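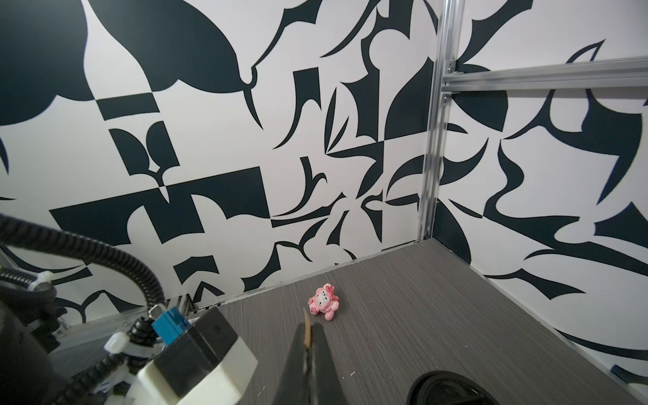 # Small Figures Gallery

The Trovthorpe Museum of Childhood holds 2593 small figures, most of them made for play and acquired from families in the Jesbridge area. The Small Figures Gallery presents individual pieces from this collection online, one to a page, with a short caption and the notes that accompany each object in the register. The present page is devoted to a figure from the Chu Bequest.

## Caption

**Small pink animal figure, Chu Bequest.** A cartoon-style animal with a rounded head, a snout-like face and small dark eyes, lying at a tilt on a gray, woven-textured floor. The face is a paler pink, and a darker pink detail at the top of the head may be a bow or an ear.

## Notes on the figure

The figure entered the museum as part of a bequest of toys, school supplies and household ornaments from the Chu family of Jesbridge. It was listed in the family's own inventory as "pink pig," and the museum retained that title until the register was revised. During the revision, Hsiu-ying Tsao, Registrar, proposed that the species be left open. Visitors and staff have read the face as that of a pig and as that of a bear, and the family's inventory is the only written source on the question. The register now reads "animal, pig or bear," with the family's title recorded in the field for former names.

No maker has been assigned. The museum does not attribute unmarked figures on the basis of style alone, as popular characters were widely imitated and the same general type was sold by many firms over a long period. Readers who own a similar figure with its original packaging are invited to write to the Registrar. Correspondence of this kind has led to corrections in 18 register entries to date.

The darker detail on the head has also been discussed. In the collection's vocabulary, a bow is recorded under "dress and accessories" and an ear under "anatomy," and the choice determines where a figure appears in a subject search. Until the entry is settled, the figure can be found under both terms.

## The Chu Bequest

The bequest is notable for the care with which the family kept track of ordinary things. Alongside the toys, the museum received three notebooks listing what was kept in each drawer of the house, who had been given it and on what occasion. Many entries are brief. Several figures are described only by color, and a few by the name of the child who played with them. The notebooks have been transcribed by Adel Benjelloun and may be consulted in the reading room by appointment.

Figures from the bequest were shown together for the first time last October in the exhibition *Kept in Drawers*, curated by Paloma Van Dusen. The exhibition was arranged by drawer, following the order of the notebooks, so that figures of different sizes and kinds stood beside buttons, pencil stubs and keys. The exhibition guide remains available from the museum shop while supplies last.

## How figures are catalogued

Each figure in the collection is entered under the following headings:

- Object name and former names
- Subject, including alternative readings where these exist
- Principal colors
- Source and date of acquisition
- Marks, if any
- Related objects and documents

The catalog is maintained in Jakix, the museum's collections database. Public records are updated at the close of each month. Entries marked "under review" may change between updates, and researchers are asked to note the date on which a record was consulted when citing it.

## Visiting and study

Small figures are displayed in rotation in Room 5 on the ground floor. Objects that are not on display may be requested for study with ten working days' notice. Requests should give the object name, the name of the bequest or donor, and the purpose of the visit. Groups are limited to five persons at a time in the study room, and school parties should apply through Siu-ming Poon, Learning Officer.

The museum accepts offers of small figures throughout the year. Donors are asked to send a written description before bringing any object to the building. Particular interest is given to figures that come with some record of their use, including letters, lists and family recollections. Damaged or worn figures are considered on the same terms as others.

## Reproduction

Images in the Small Figures Gallery may be used free of charge for teaching and private study. Publications with a print run above 3000 copies require a license. Applications should be addressed to Hiu-tung Leung, Images and Permissions, Trovthorpe Museum of Childhood.

Page last revised April 9, 2025.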